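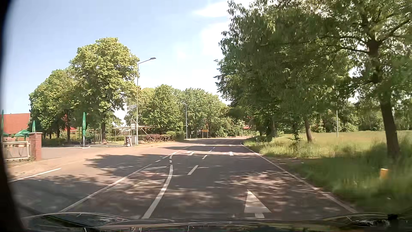 According to Bernadette Heffernan, a lane arrow is a sentence with one word in it, and drivers should be able to read it without slowing down. Her remark is often repeated in writing on road markings, the lines, arrows, letters and symbols laid on a road surface to guide traffic.

Road markings are usually grouped by the direction in which they run. Longitudinal markings follow the road and include centre lines, lane lines and edge lines. Transverse markings cross it, as at stop lines and give-way lines. Arrows, words and symbols form a separate group.

Lane arrows

Lane arrows show which movements may be made from a lane. In many countries they are repeated several times before a junction, so that a driver who misses the first, or finds it hidden under a queue, still has time to change lane. Whether an arrow is an order or only advice depends on national law, and often on the type of line beside it.

Arrows and letters are drawn much longer than they are wide. A driver sees the road at a very low angle, which shortens any shape painted on it, and the stretched form looks close to normal from the driving seat. On faster roads the symbols are made longer still. Seen on foot they can look oddly thin.

Materials

Ordinary paint is cheap and dries quickly but wears away soonest under heavy traffic. Thermoplastic is heated, laid as a thick layer and sets as it cools. Preformed tape and cold-applied plastics are used where a longer life is wanted. White is the most common colour, with yellow used in some countries for centre lines and in others for parking limits or roadworks.

Small glass beads are mixed into the material or dropped on top while it is soft. They send headlamp light back towards the driver — an effect called retroreflection — and their loss is a common reason for renewing a line that still looks sound by day.

Wear and removal

Markings wear fastest at junctions and on bends, where tyres cross them most. Old lines may be ground off, burnt off or removed with high-pressure water. Covering them with black paint is discouraged in many places, as the paint can shine in wet weather and be mistaken for a live marking.

See also: Cat's eye; Stop line; Traffic sign; Zebra crossing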